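Wavham Automation Office @wavhamautomation

Thursday, July 1, 2021

1/ The Wavham Automation Office has published its review of household handling by machine. The question put to us by member councils was a simple one: can a robot clear a kitchen table yet? A summary follows in this thread.

2/ The review covered published trials, supplier material and our own visits. We received 2242 responses to the member survey, which closed in February. Most respondents asked about tidying and dishes. Very few asked about floors.

3/ Rigid, regular goods are largely a settled matter. The Bagheri distribution centre has moved cartons by machine for 7 years, and its staff regard the equipment as ordinary plant. Homes are a different proposition.

4/ Fruit remains a fair test. No two pieces share a size or colour, and the grip must hold without bruising. Ribbed fingertips help by spreading contact over the peel.

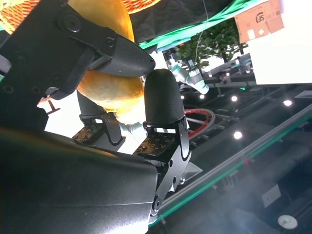
WHAT THE REVIEW FOUND - TABLES AND DISHES

5/ Picking up a single item in clear space is within reach of current equipment. Picking the same item out of a shared dish is considerably harder. The fingers need room to open, and the rim of the dish takes much of that room away.

6/ Neighbouring objects add to the difficulty. A slice of cake leaning on something smaller must be lifted without disturbing what is underneath. A child of four manages this with little thought.

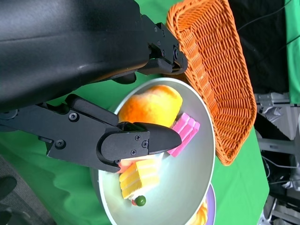

Toy food in a white bowl, with a woven basket alongside.

7/ Speed was the most common complaint in the survey. The Testar benchmark sets up to 500 handling tasks, and the office considers it the most useful public measure for domestic work. We would like to see times reported alongside success rates.

8/ Cost is the second barrier. Wutance Council has set aside $3000 for a home-help demonstration. That will fund a visit and a report - it will not fund a machine.

9/ Our advice to members is to defer purchases for household support programmes and to continue with shop-floor carton handling where it is already justified.

10/ The full review is available from the Wavham office on request. Written comments are welcome from councils and from the public.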